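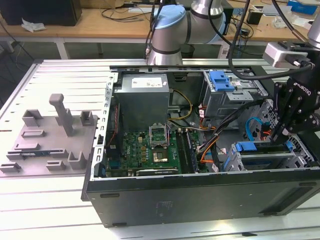
Most ads for computer refurbishing jobs promise you a passion for technology and a ladder to somewhere. We have read a lot of them and believed very few, so we will try to keep this one plain. Plovbridge takes in retired office desktops, strips them, tests what comes out, and sells the working parts and rebuilt machines to schools and small businesses. The bulk of it is Dell towers, laid on their sides with the side panel off and the board facing up, and you will see that view many times a day. Some come to pieces nicely. You lift the bracket on the CPU socket, find it empty, look at the pins, write that down, and go on to the drives with their blue latches. Others fight you for every screw. We need 2 bench technicians who can put up with both kinds.

3 min read

Bench Technician, Desktop Teardown and Rebuild
Plovbridge, Zaltbridge site
Posted June 2020

What the work is

You take a tower from the incoming rack, log it, open it, and decide what is worth keeping. That last part is the job. Anybody can pull a memory stick. We want someone who doubts the sticker on the outside, doubts the note the previous owner taped to the lid, and doubts the tester too when it gives a pass a little too quickly. Notes reading "worked fine when removed" come in by the boxful. Treat them as decoration.

A normal shift means 20 towers per technician. We have seen competitors advertise much higher numbers and we have also bought their parts, so we are in no hurry to match them. If you finish fewer and the log is clean, you will not hear about it from us. If you finish more and the sockets come back with bent pins, you will.

You will be handling:

- power supplies, drives, memory, expansion cards, and boards
- SATA cables, which get sorted and checked before anyone is allowed to call them good
- cases, which get wiped down and either rebuilt or sent out as scrap metal
- the log, every time, in words another person can read
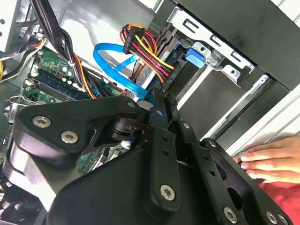

Cables bundled with a white tie over a green board, with blue and black memory slots.

Cable routing gets its own paragraph because it is where new people lose patience. Factory bundles are tied to suit the factory. Before cutting a tie, look at where the wires run and which connector each one feeds. On a rebuild the cables go back clear of the memory slots and clear of the fan, and a lid that needs leaning on to close means something is in the wrong place. Take it apart again. We do not have a trick for this.

What we ask for

You should have opened a fair number of desktops already, paid or unpaid. Fixing machines for relatives counts, and so does a school repair club. A certificate is fine to mention, but we have hired certified people who could not seat a memory module, and we now give everybody the same bench test whatever their paperwork says.

You need steady hands, decent close-up eyesight (glasses are fine), and the ability to lift a tower on and off a rack through a full shift. You need to be able to write "I don't know" in a log when you don't know. Applicants find this harder than the lifting.

Knowledge of laptops is not needed. Neither is coding. Please leave out the list of programming languages, we will not be using them to remove screws.

What we offer

An hourly wage, paid every two weeks, and the exact rate is given to you before the bench test so you can walk away without wasting an afternoon. Paid breaks. Gloves, wrist straps, and hand tools are provided, although most people end up bringing a favorite screwdriver and that is allowed if it has your name on it.

We won't describe ourselves as a family. There is a raise after the first 3 months if your return rate is acceptable, and the way we work out the return rate is written down and will be shown to you at the interview. Ask to see it. We would think less of you for taking our word for it.

There is no remote option.

How to apply

Write to Ermanno Sala, bench supervisor, at the Zaltbridge site. Send a page at most. Tell us about one machine you repaired and one you gave up on, and spend more words on the second. Cover letters about lifelong dreams are read, briefly.

Venkatesh Reddy runs the bench test. It takes 2 hours, it is paid, and it consists of one tower to tear down and log, then the same tower to put back together. He will not help and he will not chat, so don't read anything into it. You may stop and ask for a different tool.

Both positions start in September. Applications that come in after the jobs are filled will be kept only if you say you want them kept.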